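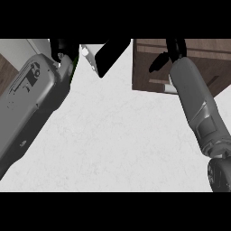 Marbled surface, timber cupboard. Goals.

Right, laksa thread. I've been asked for "the recipe" one too many times and there isn't one, there's just a pile of decisions you make while hungry. So these are mine, argue with me below.

1/ Paste. Yes you can buy it. I bought it for years. The jar from Yilma (the little grocer up the hill in Grundthorpe, next to the bottle-o) is the one I still keep in the cupboard for bad weeks. Fry it longer than you think! You want the oil to split out and go red at the edges.

2/ If you're making your own: dried chillies, shallots, galangal, lemongrass, candlenuts, turmeric, belacan. Toast the belacan with every window open and warn the neighbours. I use 29 dried chillies because that's how many were in the bag the first time and now I'm superstitious about it.

3/ Coconut milk. Full fat, 4 tins for my big pot, and one of those goes in right at the end off the heat. Light coconut milk is a sad drink and I won't be discussing it.

4/ Stock. Prawn heads and shells, fried hard in a bit of oil, then water, then leave it alone for half an hour. I keep a bag of shells in the freezer (label it, trust me).

5/ Noodles. Half hokkien, half vermicelli. I want 200 grams of noodles per bowl, dry weight for neither of them, don't ask me to convert it, I just chuck them on the scale once they're soaked.

6/ Tofu puffs are compulsory. Cut them in half so they drink up the soup. Fish balls optional, cockles if you're lucky, chicken if somebody at the table is fussy about prawns.

7/ Toppings: bean sprouts, cucumber, laksa leaf (Vietnamese mint at most greengrocers), a big spoon of sambal, half a lime. I had it with pineapple at Sornum once and have thought about it every week since??

8/ Leftover paste freezes beautifully in ice cube trays. Your trays will be orange forever.

Okay, your turn, what goes in yours? And if anyone knows who sells fresh laksa leaf in winter please reply, mine carked it in June.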